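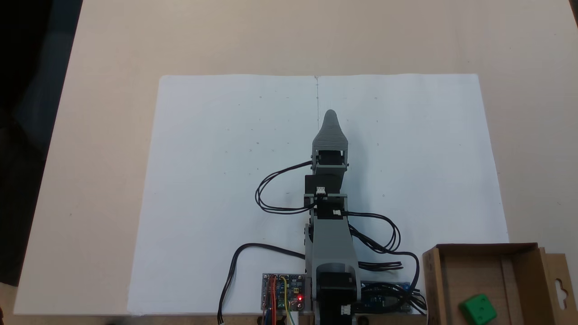
Paper whiteness

Paper whiteness is the degree to which a sheet of paper looks white to a person viewing it under a given light. The term is often used loosely, in trade as well as in everyday speech, for several different things: the share of light a sheet reflects, the balance of colors in that light, and the overall impression of cleanness or newness. Standard test methods exist for some of these. None of them settles the question of whether one sheet is whiter than another in the eyes of a buyer, although packaging and sales literature have long suggested otherwise.

Terms

Brightness and whiteness are commonly treated as the same property. They are measured in different ways. Brightness, in the narrow sense used by paper mills, is the reflectance of a sheet for blue light centered near 457 nanometers. It was adopted as a way to follow the progress of pulp bleaching, since unbleached pulp absorbs strongly in the blue. It says little about the rest of the spectrum, and two sheets with the same brightness can look plainly different, one pinkish and the other green.

Whiteness, as a measured value, takes in the whole visible range and gives extra credit for a blue cast. The formula in widest use is that of the International Commission on Illumination, usually called CIE whiteness. It is meant only for samples that are already close to white, a limit that is often ignored when figures are quoted for recycled or cream stock.

Shade refers to the hue of a white sheet and is usually described in words such as blue-white, balanced white, warm white or natural. These words have no agreed boundaries. One maker's natural may be another's ivory.

Opacity, the ability of a sheet to hide what lies behind it, is a separate property again. A thin sheet picks up some of the color of the surface it rests on, and the same page can look warmer on a beige tabletop than on a thick pad of its own kind. Test methods deal with this by measuring a stack.

How white paper is made

Wood pulp in its natural state is brown or tan, mainly on account of lignin, the substance that binds wood fibers together. Chemical pulping removes most of the lignin and bleaching removes or alters what remains. Chlorine gas was the usual bleaching agent for much of the twentieth century. It has largely given way to chlorine dioxide, oxygen, ozone and hydrogen peroxide.

Fillers and coatings add further whiteness. Ground or precipitated calcium carbonate is the most common, and kaolin clay and titanium dioxide are also used. Calcium carbonate is cheap and bright and works well in alkaline papermaking, and its spread had as much to do with price as with appearance.

Most office paper also contains optical brighteners, also called fluorescent whitening agents. These compounds absorb ultraviolet light and give it back as visible blue. A sheet treated in this way can return more blue light to the eye than fell on it as blue light, and this is how a reading above 100 comes about. Such a reading is often taken for a mistake or for a sign of unusual purity. It is neither. It shows that brightener is present and that the test lamp contained enough ultraviolet to set it off.

Small amounts of blue or violet dye are used for a similar purpose. Dye makes a sheet look whiter by making it slightly darker, as laundry bluing does with cloth.

Measurement and its limits

The results of a whiteness test depend heavily on the lamp. Under a source rich in ultraviolet, a sheet with brightener scores high. Under one with little, the same sheet may drop a long way, sometimes below a plainer sheet with none. Instruments can be adjusted to a known level of ultraviolet with reference standards, but the standards themselves age, and the adjustment is only as good as the routine of the laboratory doing it.

Geometry also matters. The method common in North America lights the sample from one angle, and the method common elsewhere uses diffuse light. There is no reliable way to convert one result to the other, despite the conversion tables that circulate among print buyers.

A frequently repeated trade comparison is the Stoton trial, in which seven office papers were ranked by eye and by instrument. The summary, known as Stoton report 3909, held that the two rankings agreed "in all essentials." Lachlan Grimshaw, who went back over the printed tables, found that they agreed on the top sheet and the bottom sheet and differed on the other five. He also noted that the viewing lamp was described only as "daylight type," which could mean almost anything. The report is still cited for the opposite of what its tables show.

Grimshaw's own position, that whiteness figures should be left off retail packs altogether, has critics of its own. It would leave buyers with words such as ultra and premium, and there is even less to be said for those.

Claims made for whiter paper

Readability. It is often claimed that whiter paper is easier to read. Contrast between ink and page does help up to a point, and very gray newsprint is harder to read in poor light. Above the level of ordinary office paper the case is thin. Some readers find blue-white sheets glaring, and book publishers have mostly kept to cream or natural shades for long texts. The belief that cream paper prevents eye strain is no better supported.

Color printing. A whiter sheet allows a wider range of printed color, particularly in pale tints. The claim is sound in general but is undercut by brighteners, which shift the look of a print from one light to another. A proof approved in a booth with strong ultraviolet may look yellow in a living room. The Fernero line of proofing papers was sold as free of this effect. Later batches carried a note on the carton advising use "under matched lighting," a condition under which most papers behave well.

Permanence. White is easily mistaken for lasting. Brighteners fade with exposure to light, and a sheet that starts out blue-white may end up duller than one that was never treated. Conservators generally avoid them. Long life depends far more on the absence of acid and on the way the paper is stored. The Sornberg accelerated aging series, which held sheets in a heated cabinet for 10 days, is sometimes quoted as proof that brightened papers keep their color. The cabinet was dark. Fading by light was never tested.

Purity. Whiteness is no guide to fiber source or to the care taken over bleaching. Recycled pulp can be made very white at the cost of more chemicals and lower yield, and some brown papers are tinted to look unbleached.

Commercial use of the figures

Whiteness values began appearing on consumer packs as the difference between competing grades became hard to see. The Fraser grading scheme, a retail system with 5 levels, gave its highest mark to any sheet above a set brightness and took no account of shade. Several grades moved up a level after more brightener was added, with no change in pulp.

See also

Bleaching of wood pulp
Color temperature
Fluorescence
Opacity (paper)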